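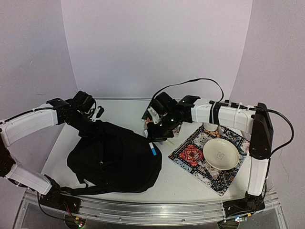
Photo: Aidan Costello / Ditside

Where Does Aluminum Come From?

Look around your kitchen and you will probably find some aluminum. It is in foil, soda cans and some pots. It is also used for window frames, ladders, bike parts and long rails along the edges of tables.

Aluminum is an element. That means it is made of only one kind of atom. Its number on the periodic table is 13.

There is a lot of aluminum in the ground. It makes up 8 percent of Earth's crust, more than any other metal. But you can't dig up a shiny lump of it. The aluminum is joined to other elements, mostly oxygen, inside rocks and clay.

The rock that miners look for is called bauxite (say BAWK-site). It is often reddish brown, because it has iron in it too. Bauxite is crushed and mixed with strong chemicals. This leaves a white powder called alumina.

Next, the alumina is dissolved in a very hot liquid, and electricity is passed through it. The electricity pulls the aluminum and oxygen apart. Melted aluminum sinks to the bottom and is drawn off. Smelters are often built near dams, where electricity can be cheap.
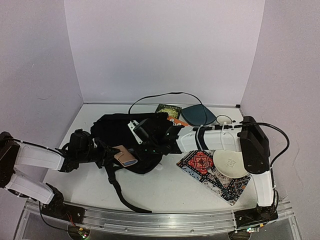
Shabnam Jafri wrote to ask us why aluminum doesn't rust when it is left out in the rain. Rust is what happens to iron. When air touches aluminum, a very thin layer forms on the outside. It sticks tightly and protects the metal underneath. If you scratch it, a new layer forms right away.

Old aluminum can be melted and used again many times. This takes much less energy than starting with bauxite, so rinse your cans and put them in the recycling bin.

Words to know
Bauxite: a rock that contains aluminum
Smelter: a place where metal is taken out of its ore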